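Household Water Use, Notes for Week 4

Okay, so last time we got as far as the meter and I ran out of time, sorry! Marlene Ackermann asked me afterward why I keep going on about toilets when showers feel like the big spender. Fair question. Showers you notice. A slow leak in the tank just runs all night while you're asleep, and my own apartment building (put up in 1981, original valves, don't ask) lost 414 gallons in June before I caught it.

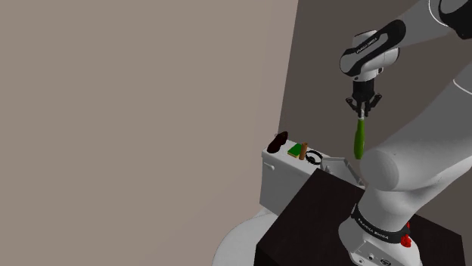

Fig. 2. Tank toilet with the flush lever on the front left.

For the homework, put a few drops of food coloring in your tank, wait a while and don't flush. If color shows up in the bowl, your flapper is leaking. Write down your meter reading before bed and again when you get up, and bring both numbers. Read the Pfeiffer chapter too, at least the part on fill valves. It's dry but short!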